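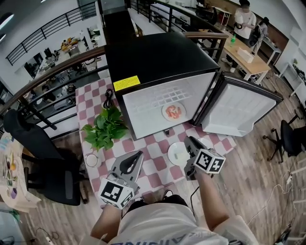 Mas quem vai ensinar a máquina, se mudam o pessoal da copa de setor?, perguntou uma aluna na aula passada, e eu fiquei devendo resposta.

22 de maio
Notas de aula, por Hesitz

Pois é, gente, volto à pergunta! Na Wasari, 17 pessoas da copa passaram a demonstrar tarefas com as garras na mão, e o cargo no papel continuou igual (o salário também, anotem).
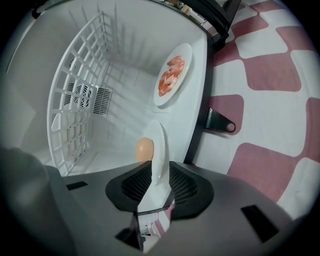 Para mim o nó está aí: o gesto de guardar um prato vira dado, e o contrato não diz de quem ele é. Leiam o caso Barbier até junho, vamos discutir o turno da noite.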